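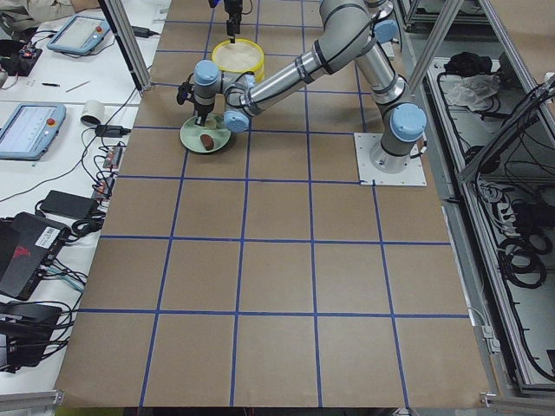
2025年10月22日版のREADMEです。前の版を手元に持っている人は、先に「変更点」まで飛んでもらったほうが早いかも。

# Virk 双腕・蒸し器データセット

Virkは、二本のロボットアームで「皿の上の食べ物を蒸し器に入れて、ふたをする」という作業をひたすら集めたデータセットです。模倣学習用に作りました。単腕のピック＆プレースはもう手元に山ほどあって、次は両手がちゃんと役割分担するやつが欲しい！というのが出発点です。片手が押さえて、もう片手が入れる。台所だと何も考えずにやっている動きなのに、アームにやらせると急に難しくなるんですよね。

収録はUrthorpeの作業室、変換と検査はOrnportのマシンでやっています。私はその両方を行ったり来たりしている係で、このREADMEも移動中に書き足しているので、文体がところどころ違うのは許してください。

## ざっくり中身

| 項目 | 値 |
|---|---|
| 収録した試行 | 1189本 |
| 公開している試行 | 680本 |
| うち失敗ラベル付き | 82本 |
| 容量（圧縮後） | 66 GB |
| 操作方法 | 遠隔操作（人が両腕を動かす） |
| 映像 | 固定カメラ |
| ライセンス | 研究目的に限る（LICENSE参照） |

収録数と公開数の差が大きいのは、同期がずれた試行を思い切って外したからです。映像とアームの関節角が合っていないデータで学習させて一週間悩んだことがあって、それ以来ここだけはかなり厳しくしています。外した分はとってあるけれど、配る予定はありません。

## 作業の流れ

一本の試行は、だいたいこんな順番で進みます。

1. 薄緑の皿に食べ物を置き、蒸し器を決めたマスに置く（ここは人の手）
2. 片方のアームがふたを持ち上げて、脇によける
3. もう片方が皿の食べ物をつまんで、蒸し器に入れる
4. ふたを戻す
5. 両腕を待機姿勢に戻して終了

食べ物が複数のときは3を繰り返します。どちらの腕がふた係になるかは試行ごとに変えてあって、`lid_arm` に `left` か `right` が入っています。左右はロボットから見た左右です。画面の左右とは逆に見えることがあるので、ここは本当に気をつけて（私は最初の変換スクリプトで見事にひっくり返しました）。

台には茶色いクラフト紙を敷いて、青いテープでマス目を引いてあります。置き場所の記録用です。手貼りなのでマスは完全な正方形ではなく、座標の基準として使うのはおすすめしません。「だいたいこの辺に皿があった」を知るためのものと思ってください。ちゃんとした位置が要る人は `calib/` の変換行列をどうぞ。

## 一番手こずったところ

食べ物の形です。細長いものは皿の上で斜めを向いていると、指を開く向きを合わせないとうまくつまめません。操作する人によって、手首を回してから降ろす人と、降ろしながら回す人がいて、軌道がきれいに二派に分かれました。どちらかに統一しようかとも思ったんですが、学習側がどう扱うのか見てみたくて、そのまま両方入れてあります。`operator_id` で分けられるので、片方だけ使いたい人はフィルタしてください。

丸いものは丸いもので、よく転がります。皿の縁が浅いので、指先で軽く突いただけで縁まで行ってしまうことがあって。縁で止まったものをつまみ直した試行は、成功扱いのまま `regrasp: true` を付けました。台に落ちたら失敗です。

それから蒸し器。軽いので、縁をつかむ力が強いと全体がずるっと動きます。つかんだまま少し引きずってしまった試行もあって、これを失敗にするかどうかで一晩迷いました。結局、食べ物が中に入ってふたが閉まっていれば成功、としています。ずれた量は測っていません。 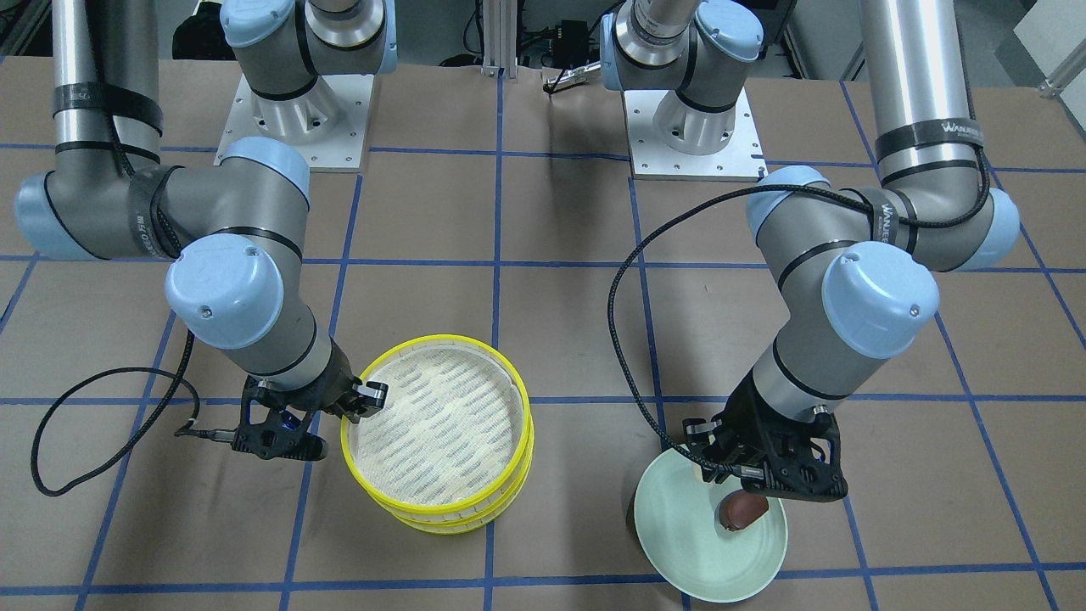

二段重ねなのに上の段しか使わないんですか、下の段も開けてくれたほうが長い手順の学習に使えるのに、という書き込みがissueに来ました。もっともです！ 下の段まで開ける手順は試したんですが、上の段をふたごと持ち上げるところで傾いてしまうことが多く、数がそろいませんでした。今の版では二段のまま一つの物として扱っていて、`steamer_tiers` という項目だけ先に用意してあります。値は今のところ全部 `stacked` です。次の版で意味のある項目になるといいな、と思っています。

## ファイルの置き方

```
virk/
 episodes/
 ep_0001/
 video/
 joints.parquet
 gripper.parquet
 meta.json
 calib/
 splits/
 train.txt
 val.txt
 LICENSE
```

試行番号は収録したときのままで、外した試行の分は欠番です。連番だと思ってループを回すと途中で落ちるので、`splits/` の一覧を読むのが安全です。

`meta.json` の主な項目はこのあたり。

- `lid_arm`：ふたを扱う腕
- `plate_cell`、`steamer_cell`：開始時に置いたマス
- `items`：皿にのせた食べ物の種類と向き
- `regrasp`：つまみ直しがあったか
- `success`：成功なら `true`
- `fail_step`：失敗した手順の番号（上の1〜5に対応）
- `operator_id`：操作した人の番号

`plate_cell` は皿の中心が入っているマスです。皿はテープをまたいで置かれていることもよくあります。

## 失敗の試行について

失敗ラベル付きの試行は、既定では `train.txt` にも `val.txt` にも入れていません。失敗検出をやりたい人がいるだろうと思って残したもので、普通の模倣学習に混ぜると、つまみ損ねる動きまで丁寧に真似してくれます。一度やってみたら、食べ物の手前で指を閉じて満足そうに戻っていく方策ができました。かわいいけど使えない。

多いのは手順3、その次が手順4です。ふたを戻すときに縁に引っかかって斜めにのるパターンで、上から見るとほぼ閉まって見えるので、ラベル付けでもけっこう見落としました。まだ間違いが残っている気がします。見つけたら試行番号を教えてください。

## 使うときの注意

- 背景はどの試行でもほとんど同じです。別の台に持っていくと性能が落ちると思ってください。
- 二本の腕は見た目がそっくりです。画像だけで左右を当てさせる使い方は試していません。
- アームのケーブルは動くたびに揺れて、指先の近くに映り込むことがあります。切り抜き範囲を狭くするなら、先に何本か目で見て確認を。
- 力センサの値はありません。つかみの強さは `gripper.parquet` の開度から推測するしかないです。

## 変更点

- `operator_id` を追加
- 同期ずれの判定をやり直し、試行を入れ替え
- `lid_arm` の左右が逆だったのを修正（4月の版を使っている人は必ず差し替えてください、ごめんなさい）
- Fisthorpe形式への変換スクリプトを `tools/` から削除。保守が追いつかなくなりました。必要な人は古いタグから拾えます。

## 連絡

質問もバグ報告もissueへどうぞ。収録の日は一日中アームの前にいるので返事が遅れますが、全部読んでいます。ラベルの修正はプルリクエストでも大歓迎で、そのときは `meta.json` だけを変更して、どの時点の映像を見て判断したかを一行添えてもらえると助かります。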